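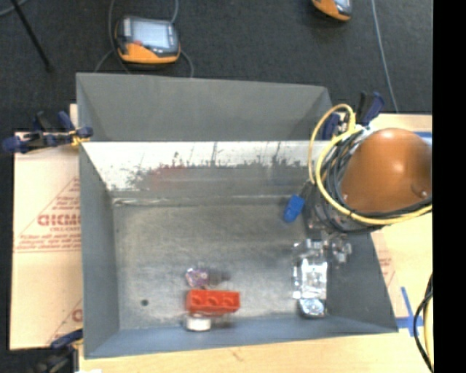 Oliwia Olszewski has a rule about lost things: nothing gets thrown out until she has held it in her hand. I went to see her at Pletotitz, the toy library she runs out of two rooms over a bike shop, and she handed me a mug of tea and went straight on sorting while we talked.

"Everything that turns up without a home goes in a metal bin," she said. "Under the shelves, in coat pockets, down the back of the couch. I used to use a cardboard box but the bottom gave out, and you can imagine what that sounded like on the stairs."

She likes the gray metal ones, scratches and all. Hers came from Chmielewska, a bakery supply place that was closing down, and she got a stack of them for 99 dollars. "They were scuffed when I got them and they've only gotten worse. I love them! You tip stuff in and you can hear right away if it's a block or a wrapper."

And there are always wrappers. Crumpled clear ones, silvery ones, little shiny scraps you can't put a name to. I asked if she doesn't just want to sweep the lot into the trash (I would). She looked a bit shocked.

"No, no, you go through it. Last May I nearly tossed a crinkly bag and there was a puzzle piece stuck inside. That puzzle had been on the shelf with a sad note on it for months."

The library has 278 toys and games on the books, and when I asked how many separate parts that makes, she had the number ready: 2,366. She did the count one long winter and says she won't be doing it again.

So how does she tell where a piece belongs? Color first, then shape. A red-orange block with three round hollows in a row is easy, she says, you'd know that one anywhere. Small white cylinders are the worst. "They could be a peg, a candle, a table leg, a bit of somebody's marker. I keep those in a jar called Orkness, after a board game we never found all of. If it's been in Orkness a year, the kids can glue it on something."

I tried a few myself and got most of them wrong. I put a blue thing with one round end in with the building sets and she moved it to the kitchen toys without even breaking off her sentence, which was about parking.

She'd like a proper sorting bench next, and has her eye on one called the Turninlow, with shallow trays that slide out. For now she works at a plain wooden table with the bins lined up one behind another, and she says the light is better there anyway.

Before I left I asked what people at home should do with their own odds and ends. "Get one bin. Only one, or you'll start hiding things from yourself. Empty it out when it's half full and put some music on." Then she asked if I'd mind carrying a train set down to the car for her, so I did.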